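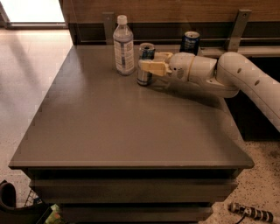 Are you sure it's the topcoat and not the paint underneath, because I had rings come up on a piece with no topcoat at all and they looked exactly like yours. (Pencil note in the margin of my last entry, unsigned, handwriting I can't place.)

25 June 2023
By the finishing bench

OK, fair question, and no, I'm not sure. I was pretty sure last time, and then I read that note over coffee and got a lot less sure by the bottom of the mug. So most of today went into rings on flat paint, again.

Where we left it: the Tultano flat over the gray base looks great and marks if you breathe on it. Any cup, any glass, you get a pale halo. Sometimes it fades by the next morning and sometimes it's still there when I go home. The Rovix satin doesn't do it nearly as much, but it has that slightly greasy shine in raking light and I hate it on anything with big plain drawer fronts. The customer in Aletport hates it too. She wants dead flat and she wants to put drinks on it. Don't we all!

Boards for this round are all offcuts from the same sheet of birch ply, sanded to 180, same primer on everything. I should have done that the first time instead of grabbing whatever was in the bin (one of them was pine, with a knot, what was I thinking).

Board A: base color only, no topcoat
Board B: base plus Tultano flat, brushed
Board C: base plus Tultano flat, sprayed, thinner coats
Board D: base plus Rovix satin
Board E: base plus Rovix satin, then rubbed back with a gray pad

The base came out of the can from Arabzadeh, 386 g mixed up for the whole set with a fair bit left over, which is in the jar with the blue tape on the lid. Please don't use it for touch-ups on the hall bench. It's close but it's a shade cooler and it'll show.

Cure time is the part I keep cheating on. These boards had 31 days on the rack before I touched them, which is the longest I've managed to leave anything alone in this shop. The first lot got maybe a week, and I think half of what I blamed on the Tultano was me being impatient. Flat waterborne stuff feels dry in an hour and stays soft forever. You can still get a thumbnail into B if you lean on it, even now. Not into D.

Cold test was a steel cup filled with ice water, left on each board through lunch. Hot test was a mug straight from the kettle, same idea, new spot.

Cold results first. A went pale in a full ring, so the margin note is right and I owe somebody a donut. B went pale too, about the same as A. C had a faint ring that I could only find with the flashlight held down low. D, nothing. E, nothing I'd call a ring, though there's a bit of a patch where the pad hit harder and the cup made that easier to see.

Hot was meaner. A and B both have proper white halos and B is also slightly tacky in the middle of it, yuck. C has a halo, softer. D has a very light mark that wiped off with a dry cloth. E marked and then faded while I was sweeping up.

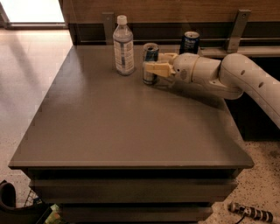

Gray cabinet, water bottle toward the back of the top.

So, the paint underneath does matter. My guess is that the flattening powder in the base drinks up water and turns cloudy, and the flat topcoat has so much of the same powder in it that it may as well be another coat of paint. Spraying seems to help, or else the thinner coats do. I changed both things at once on C like a beginner, so I can't tell you which. Next set has to split those up: sprayed heavy, sprayed thin, brushed thin. If you have opinions on how to brush that stuff thin without it dragging, write them in the margin, you clearly know where it is.

I tried getting the rings out afterward too. Hair dryer on low: worked on the cold ring on A, mostly. Did nothing for the hot ones except make the shop smell like a school art room. Mineral oil on a rag, which someone swears by online, made a dark spot in the middle of a light spot, and now board B looks like a fried egg. Do not do this on anything you're being paid for. A light rub with the gray pad took the halo off E completely, but it'd burnish A or B and then you've traded a ring for a shiny patch.

E is the one I'm excited about. Rubbed back it loses nearly all of that greasy look and from across the shop I'd take it for flat. Up close it has a very fine scratch pattern, all in one direction if you're careful, a little swirly if you're not. I was careful on half of it. On a drawer front I'd go with the long side and not stop in the middle of a stroke, and I'd want a fresh pad for each panel since they load up quickly and start polishing.

Downside is the labor. It's easily another afternoon on a full cabinet, and the edges scare me. I went through to primer on one corner of E without even noticing until I wiped the dust off. Maybe tape the edges and do them last by hand, or put an extra coat on there first. Haven't tried either.

Money stuff, for whoever does the ordering: the Rovix we have left won't cover the Aletport job. I weighed the can and we've got roughly 532 g in there, and I'd like 2 new cans, satin, not the semi-gloss they sent in November. The Tultano can stay on the shelf for picture frames and other things that never meet a mug.

Still to do on these boards: the vinegar and red wine spots, and a sweaty palm test, which I'm happy to volunteer for in this weather. Also want to leave a cup on E overnight. The boards are on the top rack, face up, labels on the back in marker. Leave the fried egg where it is, I want to see if the oil comes back out.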